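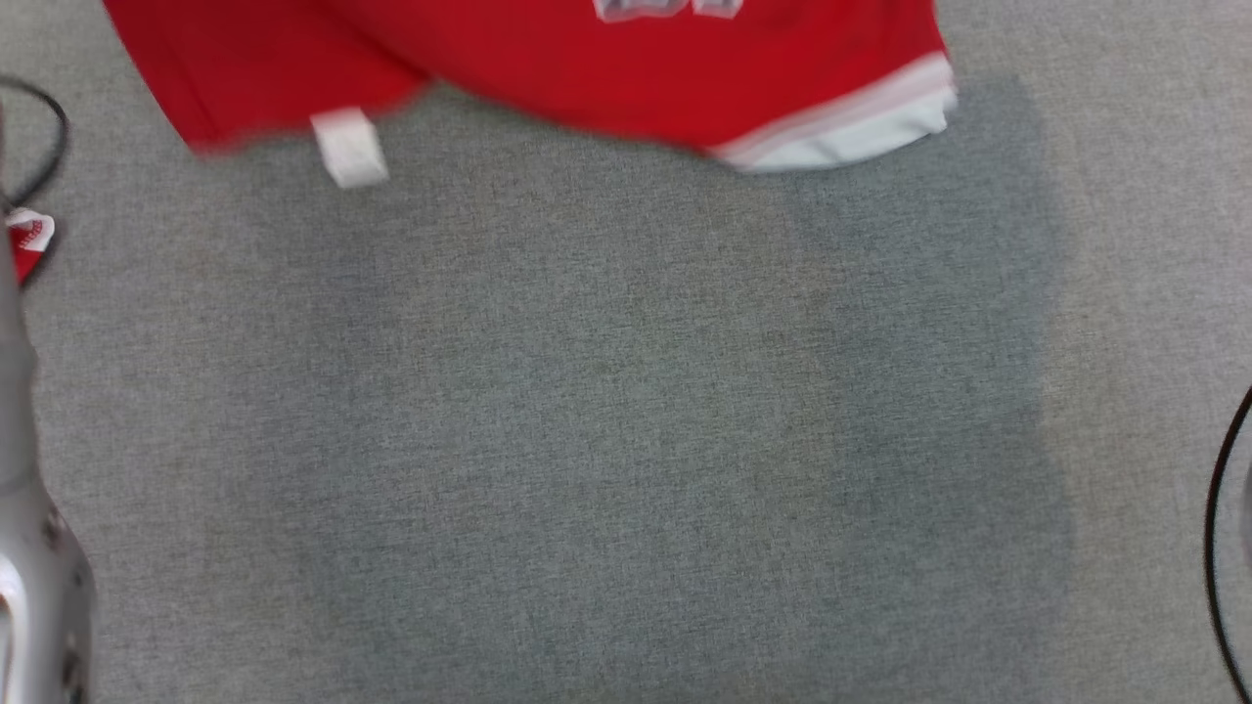
# Trotow Sport Wash, 100 fl oz

Trotow Sport Wash is a liquid laundry detergent for polyester, nylon and stretch fabrics. It is sold by Flello in a jug with a measuring cap. It has no fabric softener, no dye and no added scent. It can be used in top-loading and front-loading machines, and in a sink for hand washing.

## What it is for

Use it on team jerseys, running shirts, cycling shorts, swimsuits, base layers and gym towels. It also works on warm-up jackets, as long as they don't have a waterproof coating. For coated jackets, use Grokach Shell Wash instead.

Sport Wash is made for body oil, sweat and grass. It is not a bleach and will not lift old ink, paint or rust. For clay and infield dirt, let the dirt dry, brush off what you can outdoors, and soak the item before washing.

Do not use it on wool, silk, leather or down.

## Size and ordering

| | |
|---|---|
| Item number | 1283-S |
| Contents | 100 fl oz |
| Scent | None |
| Color | Clear |
| Machine types | All, including high efficiency |
| Ships by air | No |

The jug is also sold in a case of four. Refill pouches were dropped in January and are not coming back. The pump that came with the pouches does not fit the jug.

## How much to use

- Small load: fill to line 1
- Regular load: fill to line 2
- Large load or heavy soil: fill to line 3
- Hand wash: one capful of water with a teaspoon of detergent, stirred into a full sink

Going past line 3 doesn't get clothes any cleaner. It leaves residue in the fabric, and jerseys start to feel stiff at the collar. If that has already happened, run the load once more with no detergent.

## Washing jerseys with numbers and names

1. Close zippers and hooks on everything going into the load.
2. Turn the jersey inside out.
3. Wash on cold, gentle cycle, with similar colors. Wash a new red or navy jersey alone the first two times.
4. Take it out as soon as the cycle ends. Wet lettering that sits folded against itself can stick.
5. Hang it to dry, or lay it flat out of direct sun.

Skip the dryer for anything with heat-pressed lettering. Sewn twill numbers can take low heat, but check the care tag first. If the tag and this page disagree, go by the tag.

For a stain on a white side panel or trim, put a few drops on the spot, rub it in with your fingers and wait 30 minutes. Rinse before it dries. Don't scrub printed areas with a brush.

## Soaking

Fill a tub or sink with cool water and add detergent to line 2. Push the clothes under and leave them for an hour. Overnight is fine for white items. Take dark colors out after an hour.

## Storage

Keep the jug upright with the cap on, away from children and pets. Don't store it above 103°F. If it freezes, let it thaw indoors and shake it before use. Unopened jugs keep for two years.

If it gets in your eyes, rinse with plenty of water. The full safety sheet is packed with each case and can be requested for single jugs.

## Goes with

- **Tamiru Mesh Bag, large.** Holds two adult jerseys. Zipper has a cover so it doesn't catch on other clothes.
- **Grokach Shell Wash, 30 fl oz.** For rain jackets and other coated fabrics.

## Returns

Unopened jugs can be returned to Flello for a refund. Leaking jugs are replaced. Send the item number and the code stamped on the base to Kenna Cruickshank in customer service, along with your order number. You don't need to ship the leaking jug back.

Page updated June 26, 2018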